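The Little Blue Case

Posted in May by Margaux Lefèvre

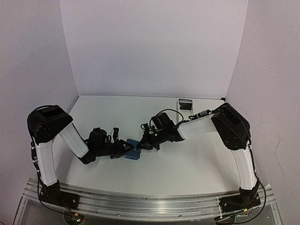

The blue case, on the white table, a little left of center.

I own too many cases. I don't mean luggage. I mean the small hard kind that used to hold something and now hold whatever was on the counter when company was coming. Over the winter I let them pile up in the hall closet until the door stopped closing, and at that point my sister-in-law Josiane offered me 4 dollars for the lot. She was insulting me, but I did think about it.

So I have been going through them, one every evening after supper. The rule is that everything comes out, and nothing goes back in unless I can say out loud what it is. You would be surprised how quiet an evening can get.

The blue one I had been saving. It's small and rectangular and it came from my uncle Didier, who carried it in his coat for most of my childhood and would not say what was in it. We had theories. My cousin held out for diamonds. I thought teeth, and I still think teeth was a reasonable guess if you'd met him.

What it held, when it got to me, was as follows: a tape measure from a hardware store called Rutkowska that closed before I could drive, a stub of pencil, two fuses, and a receipt for 113 dollars with the name of the item worn off. I have spent more time on that receipt than I did on my taxes. A hundred and thirteen dollars was real money then. He didn't own a single thing that looked like it cost that much, and that includes the car.

I've since used the case for sewing needles, then for foreign coins, then for the spare keys to an apartment I moved out of eight years ago. The keys I finally threw away last week. I felt like a criminal doing it, and then I felt fine, and then I went and checked that they weren't the keys to the place I live in now.

As for what goes in it next, I have had advice. Ravindran from upstairs says a case that size is obviously for guitar picks. He doesn't play and neither do I. Rajitha says to leave it empty and enjoy having one empty thing in the house — she has a whole empty drawer, apparently, and visits it. Josiane has raised her offer to 8 dollars, but only for the blue one, so now I'm suspicious.

I looked up what other people do with theirs and landed on an organizing forum where someone had posted over 300 photos of her own boxes, all labeled, with a key to the labels. I read it until one in the morning. Then I bought a label maker, which came in a case.

For now the blue one is the stamps case. I don't have many stamps, but I can say "stamps" out loud with a straight face, and those are the rules. The receipt stays in there too, folded underneath. If anybody remembers Didier Marchal spending 113 dollars all at once, on anything, please write to me.

The closet door closes now if you lean on it. There's a green tin at the back that rattles, and I'm leaving that one for June.

Filed under: Around the House, Stuff I Kept

Contact | © Margaux Lefèvre | Back to top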